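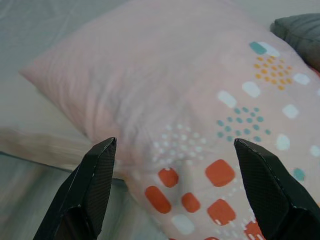
# About Bidari Linen

Bidari Linen supplies, washes and repairs bed linen for motels, farm stays, boarding houses and private households in and around Nultstead. We have a laundry and sewing room on Donati Street, a smaller depot at Plerkine, and two delivery vans. Most of our work is hire linen on a weekly changeover. The rest is customers' own linen, mending, and a small range of sheets and pillowcases we cut and sew ourselves.

We wash flat sheets, fitted sheets, pillowcases, doona covers, mattress protectors, towels and bath mats. We also wash pillows and doonas if the care label allows it. We don't do dry-cleaning, and we don't take curtains with a rubber backing.

## How the business started

Jolán Kovács began taking in motel sheets at her house in Nultstead when the hospital laundry stopped doing outside work. At the time the closest commercial laundry was a long drive up the highway, and the motels were either making that drive themselves or running domestic machines in a back room until the machines gave out. She had worked at the hospital laundry on the ironing side and knew the motel owners by sight.

She did it at home with two front loaders and a clothesline for the first winter. Wet weather made that unworkable, and in April she leased the rear half of the building on Donati Street. It had been a joinery. It had three-phase power, a drain in the floor and a roller door wide enough to back a van through, which covered most of what a laundry needs. The front half came later, when the upholsterer who had it retired, and that is now the counter and the sewing room.

The name comes from the paddock behind her parents' place, which has been called Bidari for as long as the family has had it. People ask whether it's a surname. It isn't.

Jolán still owns the business and still does the Friday pressing.

## What hire customers get

Each hire customer has their own stock. We don't run a common pool, where the sheets that go out to one motel this week turn up at another the next. Your linen is marked with your number on the hem and comes back to you. It costs us more shelf space, but it means a customer who looks after their linen gets the benefit of it, and a customer who wants a particular colour or weight can have it.

The usual arrangement is three sets per bed: one on the bed, one clean in your cupboard and one with us. Places with a lot of single-night stays in the school holidays sometimes go to four. We will tell you if we think you're paying for more sets than you use.

Standard hire linen is white or natural. We keep two sheet weights. The heavier one lasts longer and takes longer to dry, and the lighter one is better for the hot months and for upstairs rooms without air conditioning. Fitted sheets are made to the depth of your mattresses, so we come and measure first. Mattress depths vary a lot more than the labels suggest, particularly once a topper has been added, and a fitted sheet that is short in the pocket will come off the corner during the night and tear at the seam before long.

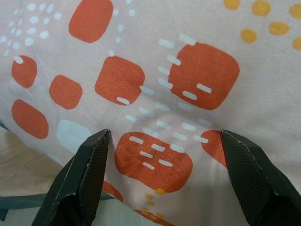 The minimum for hire is six beds. Below that, the delivery costs more than the linen, and you are better off buying your own and using our wash service. Plenty of farm stays do that and drop off when they come into town.

## Washing your own linen

Anyone can bring linen to the counter. You don't need an account. We sort by fibre and by colour, and household washing is kept in its own bag through the whole process, so it is never in a drum with anyone else's.

A few things that help us:

- Take the pillow protectors off before you bring pillows in. They hold water and the pillow underneath doesn't spin out properly.
- Tell us about stains, even embarrassing ones. Blood, sunscreen and fake tan all need different treatment, and the wrong one will set the mark.
- Do up the buttons or zips on doona covers. Otherwise everything else in the bag ends up inside.
- Keep prints and brights apart from whites if you can. We check anyway.

Polyester-filled pillows usually wash well a number of times. Feather pillows take a full day to dry and are turned by hand several times while they do. Solid foam and latex can't be machine washed and we will hand them back. If a pillow stays folded when you fold it in half and let go, it is past washing and we'd sooner say so at the counter than charge you for it.

Household linen left before ten in the morning is normally ready the next working day. Doonas and feather pillows take two working days, longer in a wet spell.

## The sewing room

Mending started as a way to keep hire stock in use. A sheet generally wears through in the middle or goes at a corner, and the rest of the cloth is still good. We replace elastic, re-stitch hems, patch corners, and cut down worn queen sheets into singles, cot sheets and pillowcases. When cloth is too thin for any of that it is cut into rags, which we sell by the bag to the mechanics and the shearing contractors.

Customers saw the mending on their own linen and began to bring in other things. The room now does:

- elastic replacement in fitted sheets
- sheets made to measure for caravans, bunks, boats and odd-sized antique beds
- pillowcases in standard, king and European sizes
- new zips and ties for doona covers
- hemming for curtains and tablecloths

We will sew with cloth you supply. Please wash it first. Cotton can shrink noticeably in the first hot wash, and a pillowcase cut to size from unwashed cloth will be tight ever after. For patterned cloth, allow extra so that the print can be lined up at the seams, or tell us you don't mind.

We don't make clothing and we don't do alterations. There is a very good dressmaker two doors along.

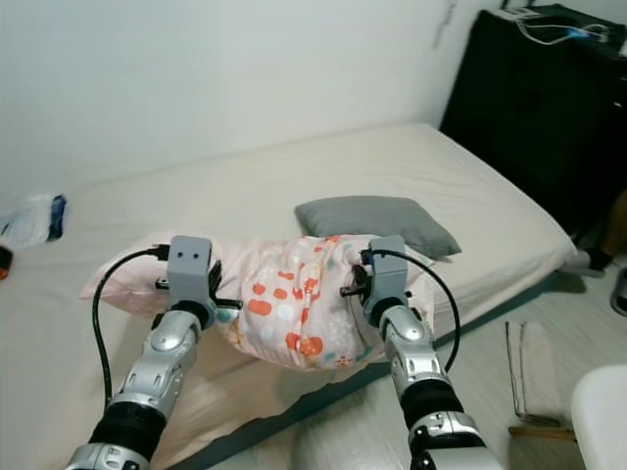 Caravan sheets are the slow part of our week. Island beds with clipped corners, beds that run wider at the head than at the foot, bunks with a curved wall on one side: every one needs a template. Bring the mattress if you can lift it. If you can't, trace one end onto newspaper or brown paper, write the depth on it and mark which side is up. We keep the templates, so if you want a second set in a few years you only have to ring.

## Water and power

The laundry uses tank water for the first rinse whenever there is tank water to use, and town water for everything else. Rinse water from the last cycle is held over and becomes the wash water for the next load of the same colour. This was put in during a bad dry stretch, when the whole town was on restrictions, and we kept it afterwards.

Sheets are dried to slightly damp and finished on the roller iron. That uses less gas than drying them fully, and they come out flatter. Towels are dried right through. In summer we use the outside lines for mattress protectors and anything with elastic, as elastic lasts a good deal longer if it is kept out of the dryer.

We use an unscented detergent and no fabric softener. Softener coats towels and makes them worse at their job. If you or your guests react to a particular product, ask at the counter and we'll show you the data sheets.

## The Plerkine depot

Plerkine is a drop-off and collection point only. There's no washing on site. It opened because the customers on that side of the river were driving past each other to get to us, and one van run now covers the lot of them. The depot holds clean spare stock for hire customers, so if you're caught short on a Saturday night you can ring the number on your docket and arrange to pick up a set.

When the river is up and the low crossing is closed, the van goes around by the highway bridge and deliveries are later in the day. We ring everyone on that run in the morning if it is going to happen.

## Working here

Laundry work is hot and it's physical. Staff rotate between sorting, washing, pressing and folding through the day so that no one is stuck on the iron in January. The first shift starts at 6 and finishes early in the afternoon, which suits people with kids at school. Everybody learns to use the overlocker, whether or not they go on to work in the sewing room.
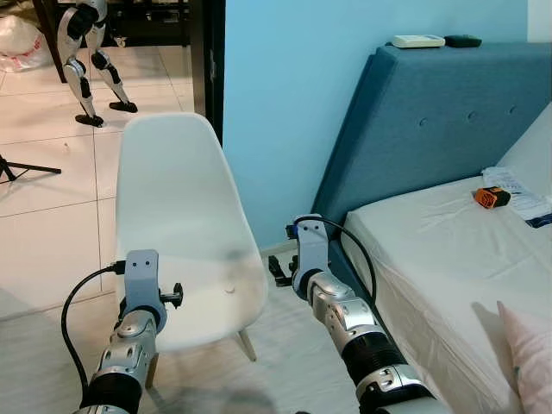 New starters are paired with someone for the first month. Folding to our standard takes most people a couple of weeks to get quick at, and we don't put anyone on piece rates. We take school-based trainees when the high school has students who want a place. If you are interested in work, come in and ask for Jolán in the afternoon, when the machines are quieter and she can hear you.

## Prices and accounts

A price list is kept at both counters and is updated each July. Hire is charged per set, per change. Washing is charged by weight, apart from doonas and pillows, which are charged each. Mending is quoted when we see it. Quotes are free.

Hire accounts are sent monthly. Household work is paid for on collection, by card or cash. Linen lost or damaged beyond repair is charged at what it would cost us to replace at that age, so an old sheet isn't billed as a new one.

Unclaimed household items are kept for three months and we'll try to ring you more than once. After that they go to the women's refuge or the animal shelter, depending on condition.

## Finding us

The Nultstead counter is on Donati Street, with parking at the side. If you are dropping off more than a couple of bags, come up the rear lane and sound the horn at the roller door. The Plerkine depot is behind the produce store, through the green gate.

Both counters are closed on Sundays and public holidays. Hire deliveries still run on public holiday Mondays, and drivers will leave linen in a locked box or with a neighbour if you've arranged it with us beforehand.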